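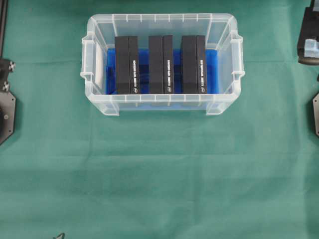
The Closholm clear bin with the blue insert, three black boxes standing in it.

Closholm Clear Storage Bin, wide rim
Item no. 2803
Sold by Fankhauser

I started stocking this bin in January after using one at my own packing table for most of the winter, and I've gone through a silly number of storage bins in my life, so believe me when I say I'm picky! It's a simple see-through plastic box with rounded corners and a nice wide rim, and I keep reaching for it before anything else on the shelf.

What I like most is the handles. There's one molded into each short end, and they stick out far enough that you can get your fingers under them properly (I have big hands, and the flat little tabs on my old bins drove me nuts). The walls are frosted, so you'll see roughly what's in there without every scuff showing. The ribs along the rim look nice too, I think.

The foam is a separate piece. Pilow makes it, it comes in this very loud blue, and you order it under the same item number with a B on the end. Mine was a bit big for the bin and rode up against the back wall, so I trimmed a sliver off with a bread knife. Small boxes stand up nicely on it. I line mine up with the printed side facing the same way, then I can go down the row and read them from above.

A few things people write in about:

Lid: not included. Clelo has one that fits, we carry it in clear only.

Washing: warm water and dish soap. Take the foam out first and let it dry flat. Please don't put either one in the dishwasher, I tried it with the foam and it came out looking like a potato chip.

Stacking: empty ones nest. Full ones need the lid.

Fabian Aigner wrote to say he has more than 70 of these in his spare parts room and wants them in a deeper size. So do I, Fabian. I've asked.

Packs: single, or carton of 35. Cartons ship flat-rate, singles go out with whatever else you're ordering. Foam inserts are sold one at a time and are cut to order, so they can't be returned once they've been trimmed.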